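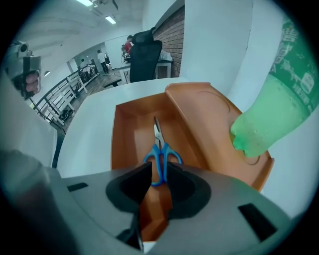 Photo: Ayanda Mofokeng

Thaler Street Quilters
Minutes of the monthly meeting, 2021-03-11

Present: Anqi Guo (chair), Marthinus Botha, Bheki Mofokeng, Ayanda Mofokeng (minutes), Bongani Xaba, plus eleven members and two visitors. Welcome to you both, we hope you come back!

Opened at 6:35 p.m. Minutes of the last meeting were read and accepted with one fix: the batting order was from Kulutex, and Cloltex only supplied the thread.

1. Community quilt

Wonderful news to start with. Bheki reported that 203 of the blocks are finished and pressed, and they look terrific laid out together. The flying geese in the blue and rust are a real treat. We still need 77 more to make up all the tops we promised to the children's ward. Anqi passed around the sign-up sheet and most of it was filled before it got back to her.

Please remember that blocks should measure twelve and a half inches before they are joined. A few have come in at twelve even. Bheki can add a narrow border to those, so don't throw them out and don't be discouraged. Marthinus asked if we could allow scrappy backgrounds. Long and lively discussion. Agreed: yes, as long as the background is light.

2. Cutting and scissors

Bongani gave a short demonstration on cutting curves for the Drunkard's Path block, and it was the best ten minutes of the evening. Her main tips: starch the fabric first, turn the fabric and keep the blade still, and cut no more than two layers at a time. Several members tried it and came away with very respectable curves.

Fabric scissors are for fabric only. Paper scissors are now kept on the shelf by the door. Anqi will look into having the good shears sharpened and will bring a price next time.

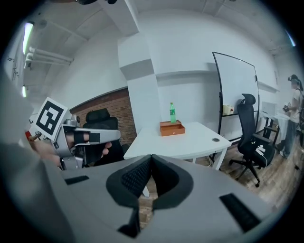
One of the hand grips, held by the handle.

3. Money

Marthinus reported a balance of $2983 after the hall rent was paid. The batting bill is still to come. Dues are coming in well, and anybody who has not paid can see him at the break. He was thanked for getting the accounts onto one page that all of us can read.

4. Show and sale

The show will be in December again, over two days. The hall is booked. Bheki would love to see more small pieces this time — mug rugs, table runners, pincushions — as those were gone by lunch on the first day at the last show. Our goal for the raffle quilt is $3000, and we all think that's within reach with a pattern this pretty.

Pattern for the raffle quilt: three were put up for a vote. Feathered Star won by two votes over Ocean Waves. Bongani offered to draft the templates. Moved by Anqi, seconded by Marthinus, carried.

Vemo, the longarm shop on the corner, has offered us a member rate for quilting large tops. Ayanda will get the details in writing.

5. Show and tell

Eight quilts this month! Anqi brought her log cabin, started nine years ago and bound last week. Big applause. Marthinus showed his first finished top, a rail fence in greens, and has already bought fabric for a second.

6. Other business

The iron at the back table is spitting rust. Bheki will bring his spare until we replace it.

One gray tote bag was left behind last month. See Ayanda.

Closed at 8:20 p.m. Next meeting: same hall, same time. Snacks: Bongani and Anqi. Please bring a fat quarter for the swap, florals this time.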